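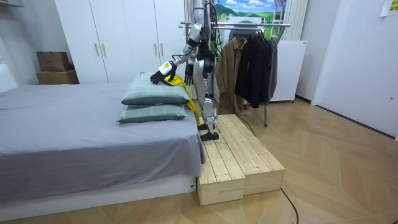
Startseite Themen Haushalt & Wohnen Neue Beiträge Anmelden

Kopfkissen klumpt nach dem Waschen, Füllung noch zu retten?

Domenica Aebischer
13/11/2022

Kissen 80 x 80, Daunen-Feder-Mischung, Marke Dorkier, im März gekauft. Gewaschen bei 60 Grad mit normalem Vollwaschmittel, geschleudert mit 400 Umdrehungen, danach zwei Tage auf dem Wäscheständer. Die Füllung sitzt jetzt in harten Klumpen in den Ecken, die Mitte ist leer. Leichter Geruch nach nassem Huhn. Trockner ist vorhanden (Kaufmann, Kondensation). Lässt sich das beheben oder muss das Kissen weg?

Aminu Edet

Die Füllung ist innen noch feucht, daher der Geruch. Vorgehen:
Noch einmal waschen, diesmal mit Daunenwaschmittel. Vollwaschmittel entfettet die Federn, sie werden spröde. Zusätzlicher Spülgang. Dann in den Trockner bei niedriger Temperatur, zusammen mit 4 sauberen Tennisbällen. Alle 30 Minuten herausnehmen, Klumpen von Hand auseinanderziehen, aufschütteln, weiter trocknen. Bei dieser Größe insgesamt drei bis vier Stunden einplanen. Über Nacht auslüften lassen, nicht in die Sonne legen. Riecht es danach immer noch, ist die Füllung verdorben.

Lerton2785

Tennisbälle färben bei mir ab, ich nehme Trocknerbälle. Sonst wie oben. Neue Kissen kosten auch nicht die Welt.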